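Pandum Small Grants Index: README

Filed under: Foreign aid history, Open data
Shares: 50 | Comments: 5

Summary

The index covers small grants paid out by the Pandum Fund for rural job training. It holds 721 records, one per grant payment, keyed from paper ledgers and project files. Payments to the same grantee are separate records linked by grantee_id. The index was built to trace how training money moved between district offices and local groups. It does not measure whether the training led to work.

Last full rebuild: Jun 11, 2019.

Files

grants.csv: the main table, UTF-8, comma separated, header in the first row.
grantees.csv: names, districts and group type.
sources.csv: ledger and page for each record, with scan number where a scan exists.
changes.txt: corrections made after the last rebuild.

Main fields

record_id: integer, never reused. Gaps are deleted duplicates.
grantee_id: joins to grantees.csv.
district: Brernia or Mivstead. Border villages are coded by the office that paid them.
fiscal_year: starts in July. A payment made in the spring belongs to the year that began the previous summer.
amount: as written in the ledger, local currency, not adjusted for inflation.
purpose: free text, translated where needed.
women_share: share of trainees listed as women. Blank means the form did not ask. Zero means the form asked and the answer was zero. Please do not merge the two.

Sources and coding

Brernia records come from bound ledgers kept by the district office. Mivstead records come from loose project files, and 123 of them have no ledger entry to check against. These are flagged with checked = 0. Amounts in flagged records tend to be the approved sum, which can differ from the sum paid.

Purpose text was translated by Lâm Khúc. Group names were left in the original spelling, including accents. Software that drops accents will turn Đàm into Dam and break the join on name, so join on grantee_id.

Known problems

The older Mivstead forms count trainees per course. The later ones count each person once. Totals across the two form types will run high for anyone who took more than one course.

Five records carry a year but no month. They were placed in the fiscal year named on the folder.

Loans and grants share one column in the first Brernia ledger. Entries with a repayment note were left out.

Reuse

The tables may be copied and changed with credit to the Pandum Small Grants Index. Scans are not included. Requests to view them go through the district office that holds the paper. Send corrections with the record_id and the page reference, and they will be entered in changes.txt before the next rebuild.
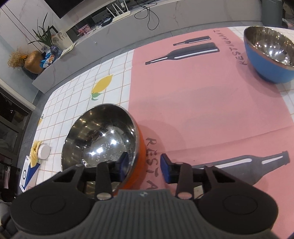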